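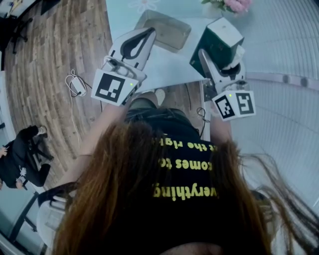 Figure 6. Forward lean over a white table, seen from above and behind.

4. Table height and forward lean

4.1 Background

Most of the shared tables in the Drarholm and Bandcombe buildings were bought to a single height. The purchasing records give no reason for the choice. The height matches the older desks it replaced, and those desks were bought for typing. Hardly any typing is done at the shared tables now. People use them for sorting paper, packing parcels, cutting fabric, reading large drawings and, at lunchtime, eating. A table that suits a keyboard tends to be too low for someone who stands and works with both hands out in front, and the usual response is to bend at the hips and drop the head. Figure 6 shows the kind of posture we mean by forward lean in this section.

Earlier work on the subject deals mainly with assembly lines and kitchens, where one person does one job for a whole shift. Shared tables are different. The user changes, the task changes, and the time spent at the table is often short enough that no one thinks to adjust anything. We wanted to know whether short visits were long enough for discomfort to show up in people's own reports.

4.2 Survey

We sent a short questionnaire to regular users of both buildings in April and received 269 usable replies. Respondents were asked what they had last done at a shared table, whether they had been standing or sitting, how long they had stayed, and whether they had felt any stiffness in the neck, shoulders or lower back by the end of the same day. A body outline was printed on the form so that respondents could mark the place. The form also had a blank space for comments, and this was used more than we had planned for.

Replies that described only eating were kept in the set but treated separately. People who eat at a table mostly sit back between bites, and their answers on posture were hard to compare with the rest.

4.3 What respondents reported

Stiffness was reported more often by people who had been standing than by people who had been sitting. Among those who stood, the lower back was marked most often, followed by the neck. Among those who sat, the order was reversed. The length of the visit mattered, but less than we had thought it would. Respondents who had stayed for 20 minutes marked the same places on the outline as those who had stayed much longer, although they tended to describe the feeling as mild.

The reach of the task mattered more. Jobs done close to the near edge of the table drew few complaints even when they took a long time. Jobs that called for both arms to be held forward over the middle of the table drew the most. Fabric cutting was the clearest case. The cutters at Bandcombe lay the cloth across the full depth of the table and work from one side, and several wrote that they would walk around to the far side if the table were not pushed against the wall.

Taller respondents reported more stiffness when standing, as expected. Shorter respondents reported a different problem: the tables were acceptable for height but too deep, and they leaned in order to reach. A fix aimed only at height would therefore help one group and do little for the other.

Many of the written comments were about light. The ceiling lamps at Drarholm hang behind the usual standing position, so that a person at the table works in their own shadow. Respondents said they bent lower to see what they were doing. We had not asked about lighting and cannot say how common this is, but it came up too often to leave out.

4.4 Trial of raised tables

Following the survey, one room at Drarholm was fitted with a set of adjustable tables made by Gallardo, and a second room kept its old tables but was given task lamps from Voltex. The adjustable tables are set with a hand crank under the near edge. Users were shown the crank once and then left alone.

The crank was used a good deal in the first days and very little after that. By the end of the trial the tables had settled at a height somewhat above the old one, and most people took them as they found them. Reports of lower back stiffness fell in this room. Reports of neck stiffness did not change. In the room with the lamps the opposite happened, with fewer marks on the neck and no change in the lower back. The two rooms were used for different kinds of work, and the comparison should be read with that in mind.

Cost was raised by both building managers. The full budget for the trial was 2,000 dollars, and the lamps took up a small part of it. Cristóbal Ledesma, who manages the Bandcombe building, has since pulled the cutting tables away from the wall, a change that cost nothing. We have no survey data from after that move. The cutters have been asked to fill in the same form again, and their replies will be added to the set used in Section 5.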